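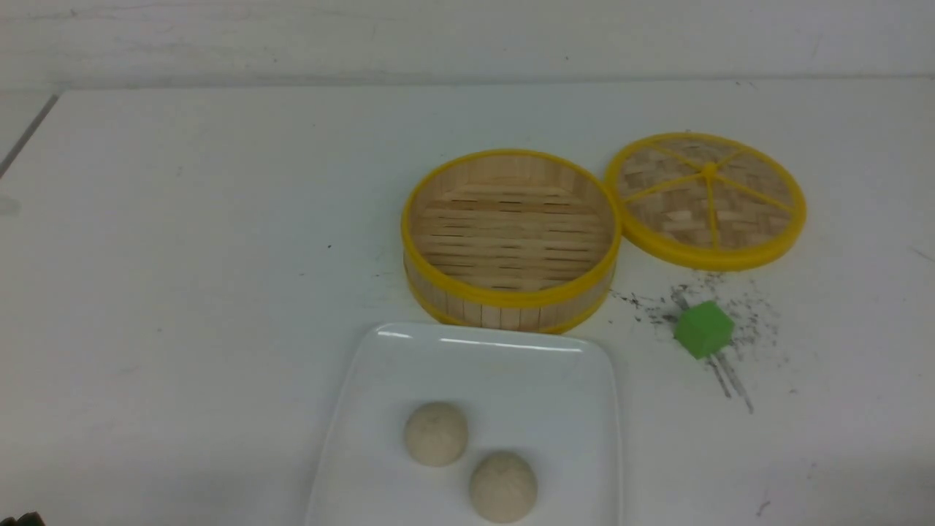 Steamer and lid, on the white table.

From: Vasanthi Joseph
To: Nimri kitchen list
Subject: Re: Bamboo steamer for the shared shelf

Igor Paulík wrote:
> I've got a bamboo steamer going spare and I'd like it to live on the
> shared shelf. One basket, one lid, yellow rims, in good order. It would
> save us all from the electric thing with the cracked lid. Bamboo lets
> the steam out so you don't get drips on your buns, it weighs nothing,
> and it cleans itself more or less. You just give it a rinse. I think we
> could have dumplings going for the March lunch with no trouble at all.
> Any objections?

Not an objection as such, Igor, but I have some doubts and I'd sooner put them here than mutter by the sink.

First, "cleans itself". I have owned three of these and not one of them ever cleaned itself. The base is all slats with narrow gaps between, and rice gets into gaps. So does cabbage. If people line it with paper every time, fine. Will they? We have a sieve in that kitchen with lentils in it from before I joined.

Second, the rims. The ones I had were bamboo all the way round, sewn at the join. Yours has a bright yellow band at the top and another round the bottom, and the top one looks like plastic to me. The lid has a thick yellow rim as well, and yellow spokes across the weave. Is it meant for cooking, or for putting bread rolls in on the table? I'm not being funny, they do sell them for that. The bottom band is the bit that would sit nearest the boiling water and I'd want to know what it's made of before I ate anything out of it. If there was a label or a box, please have a look.

Third, size. You don't give one. It needs to sit on the rim of a pan without dropping in, and the only wide pan we have is the old Clarodon one, which Carla Qaisi uses for jam and guards with her life. On the small pans it may well hang over the edge, and over a gas ring I don't much like the thought of that.

As for the drips, I'll give you that one. A woven lid does beat a metal one for buns.

Then there is the lunch. One basket holds what, five decent dumplings? Samer Matar says 47 people have put their names down. Even if half of them don't turn up you'd be standing there all afternoon with the first lot gone cold. The electric steamer is ugly – and yes, the lid is cracked – but it has two tiers and it switches itself off.

What I'd suggest is this. Find out about the yellow parts. Then bring it in and we run it empty over a simmering pan for a bit, with the window open, and see whether it smells or goes soft. If it passes I'll happily make the first batch myself, pork and chive, and eat my words along with them. It then has to be stored with the lid off, somewhere dry, which rules out the shelf over the kettle. Abla Azar lost a nice chopping board to mould up there.

If it doesn't pass, it would do very well for onions.

Vasanthi

PS Whoever has the good tongs, could they please come back to the drawer.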